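5.3 Near-contact faults in the shared zone

Of the 384 two-arm episodes run on the Ustero cell in July, 197 included at least one interval in which both grippers were inside the shared zone at the center of the table. All of the protective stops reported in this section fell within those intervals. Single-arm motion at the edges of the table produced none.

The stops fall into two groups. In the first, the planner issued a valid path for each arm, but the two paths were checked against each other only at the waypoints. Between waypoints, the finger of the lower arm could swing outward while the upper arm was still descending. The joint torque limit then tripped on light contact, and both controllers held position. This is the expected behavior, and no hardware was damaged. Recovery required an operator to release one arm by hand, which took around 3 minutes per stop and accounted for most of the lost time.

The second group is of more concern. Here the collision model, taken from the Preldale library without changes, represented each gripper as a single closed box around the palm. An opened finger extends well outside that box. The separation monitor therefore reported a safe distance when the real gap between fingers was close to zero. Small parts make the problem worse – both grippers must work low over the tabletop, and the angle of approach leaves little room for either arm to back away. Cables add a further error, as a loop below the wrist is not modeled at all and moves with every change in wrist angle.

Figure 2. Both arms in the shared zone, with the grippers close together near a small toy piece.
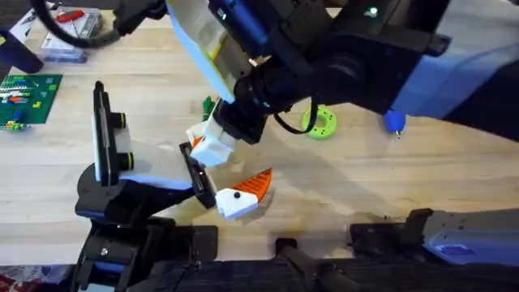 We made two changes to the Jostudia supervisor. The closed box was replaced by separate volumes for the palm and each finger, updated from the measured finger position. The path check was also moved from waypoints to a fixed time step along the full trajectory. Neither change covers the cable – we instead limited wrist rotation inside the shared zone, at the cost of some grasp poses that were previously reachable. Stops of the second kind did not recur when the logged trajectories were replayed in simulation. We have not yet repeated the full set on hardware, and the result should be read with that limit in mind.

Contact: Rankin Laboratory, Manipulation Safety Group | All rights reserved | Back to top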